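About Trillow

Hi, I'm Amerley Darko, and I run Trillow, a small cordial and syrup company with a kitchen, a cold store and a shop counter on Niven Street. If you got here by way of a bottle on somebody's table, welcome! If you got here because you typed "hibiscus ginger cordial" at two in the morning, also welcome, you are my kind of person.

I started making cordials at home when I was still working in insurance. My grandmother made a hibiscus drink every holiday (we called it sobolo, and there was never enough of it) and I wanted to get it right. Her recipe was a handful of this and a bit of that, told to me over the phone with the TV on. It took me most of a year and a lot of stained dish towels. I gave bottles away at work, people started leaving cash on my desk, and one January I asked my boss if I could go part-time. By the summer I had left altogether.

The first real batch was 100 bottles. I sold them off a folding table outside the Drundel hardware store, who let me stand there in exchange for a bottle a week. They still get their bottle. Last year we filled 3870, which I know is tiny if you work for a big drinks company, but every one of those labels went on by hand, so please admire how straight they are.

Who else is here

Asanka Nanayakkara is our head of production. He came in to fix the boiler, tasted the lime and lemongrass, told me it was too sweet, and he was right. I changed the recipe and then hired him. He also keeps the batch book, and if you ever have a question about your bottle, give us the number on the neck and he'll find it.

Siiri Seppälä does our labels, our website and most of the talking on market days. The lingonberry was her idea. I had never tasted a lingonberry before I met her and now it's our second best seller, after the hibiscus.

Hemi Nepia drives the van and looks after our cafe and restaurant orders. Call him before noon if you want something the next morning.

What we make

There are six cordials all year round and a couple that come and go with the fruit. Everything is cooked in small pans with cane sugar, real fruit or flowers, and citrus. We don't use coloring – the hibiscus is plenty red without any help from us. Mix one part cordial to five parts water, still or fizzy. Asanka says one to six. Keep it in the fridge once it's open and drink it inside a month.

We buy our ginger from Prasanna Siddiqui at Fullov Farm, who grows it under cover and drops it off with the dirt still on. The hibiscus is dried and comes in big paper sacks, and the kitchen smells amazing the day they arrive.
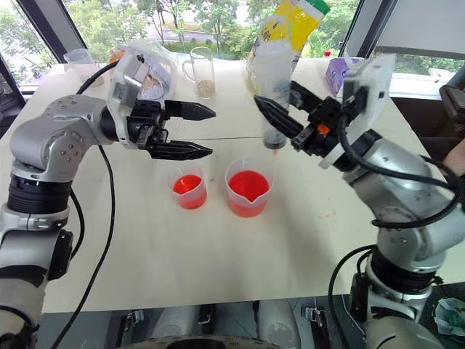 Two cups of red.

Come see us

The shop is open mornings through the week until 2, and you can taste anything on the shelf before you buy. We take back empty bottles, any number, and give you a little off your next one. Rinse them first, please! Lids too if you've still got them.

We also run a cordial-making evening every so often in the colder months. You go home with two bottles and probably a pink thumb. Siiri posts the dates on the news page, and they fill up fast, so get on the mailing list if you want first pick.

Wholesale questions go to Hemi, everything else comes to me. I answer my own email, usually at night, sometimes with typos.

Amerley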